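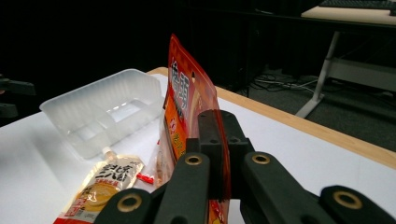 Club Notices

Home | Fleet Lists | Results | Archive | Log in

Posted by Tomoyo Amano, April, 7:42 pm

Re: [kenwood-sailing] Tuesday series, start times and the mark boat

Quang wrote:

> I have read the new sailing instructions twice and I still can't
> tell when the small boats start. The first page says 6 pm. The
> appendix says "after the keelboats have cleared." Cleared what?
> Last year we drifted around behind the line until my crew had
> told me the whole plot of a TV show. Also, who is running the
> mark boat? I heard Oldřich is out with his shoulder.
> Quang Mạch, Tiêu

Quang,

You are the second person to admit to reading the appendix, and the first one was Ilham, who wrote it.

The first warning signal is at 6 on Tuesday. That one is for the keelboats. Small boats get their warning five minutes after the keelboat start, whether or not Skinis has made it over the line by then. If Skinis is still sorting out her jib, please sail around her. The word "cleared" is coming out of the next version.

Oldřich is off the mark boat until his shoulder behaves. Hiếu Hứa has agreed to drive it for the first four races, on the condition that no one shouts course advice at him across the water. I said I would pass that on. I did not say it would work.

While I have everyone's attention, a few other things.

The windward mark has a new anchor line, 184 feet of it, so it should stay put this season. Those of you who have been rounding it somewhere near the public beach will need to relearn the course. The old line is in the shed if anyone wants it for something that doesn't matter.

The outboard on the mark boat cost us $556 to fix. That leaves $2,896 in the race account, before we buy flags. I have had three emails suggesting we spend it on a band for the season opener. I have answered one of them.

Sail numbers: if yours has changed, send me the new one before the first race. Last season Vusomard sailed all summer under the number of her previous sails, and I scored a very good August for a boat that was sitting on a trailer two states away.

Protests are due in writing within an hour of the last boat finishing. Leaning on the bar and saying "well, you know what you did" is not in writing. Forms are in the drawer under the VHF, along with a pen on a string. The last pen on a string went home with somebody, string included.

Ilham is still looking for crew for the first two Tuesdays. No experience needed, but you should be able to duck when told. Reply to her and please not to the whole list. We all remember the thread about the missing cooler lid.

Quang, as for your crew, I would like to know how the show ends.

Tomoyo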